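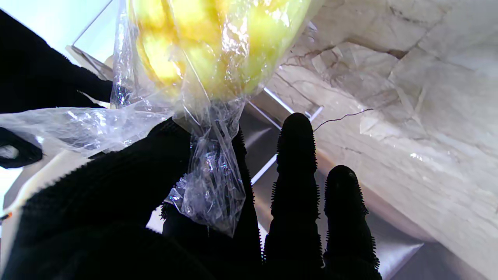
The Great Bag Question: a small gallery
2011-11-02, by Fraser Skinner
Print this page | E-mail this to a friend

I have never been convinced by clear plastic bags. Shops love them and so, apparently, does everyone who writes in to the Pritdale food pages. Remedios Carretero sent me 22 tips for keeping things fresh in them, and I believe perhaps four. The pictures on this page are of bags and what goes in them, with my grumbles attached.

The twisted neck. Supposed to keep the air out. I've yet to meet a twist that stayed put overnight without a clip, and a knot means you tear the bag the next morning.

The bun on the marble. It's a pineapple bun, golden, with the crust marked in raised squares, and the wrapper is partly open. Jolán Juházs at Brinen swears that crust stays crisp in plastic for up to 4 days. I'd like to see it. Mine are soft by teatime.
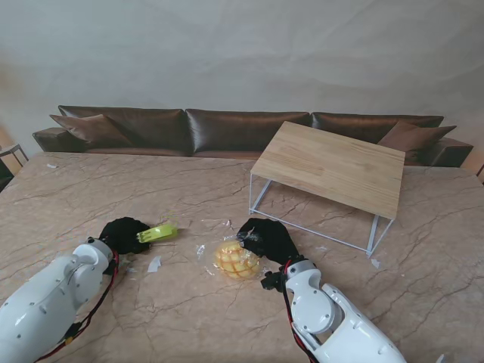
Marble-patterned tops get the same sort of praise. They look well under a bun, I'll grant that, but all those veins hide crumbs and I don't trust a surface I can't see is clean.

The bunched bag. Squeezing the film together in a fist is what most of us do when we can't be bothered, and I doubt it's any worse than Remedios's folding method, which takes both hands and a good deal of patience.

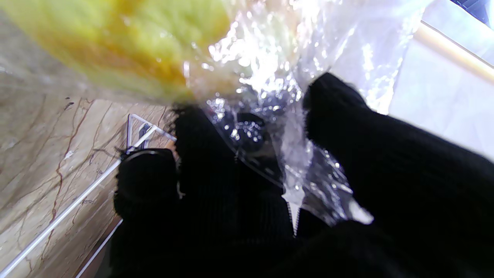

Is it worth keeping a bun in its wrapper once it's been opened?
For an hour or two, perhaps. After that I'd use a tin or a paper bag and warm the bun through before eating.

This site uses cookies. By carrying on you agree to their use.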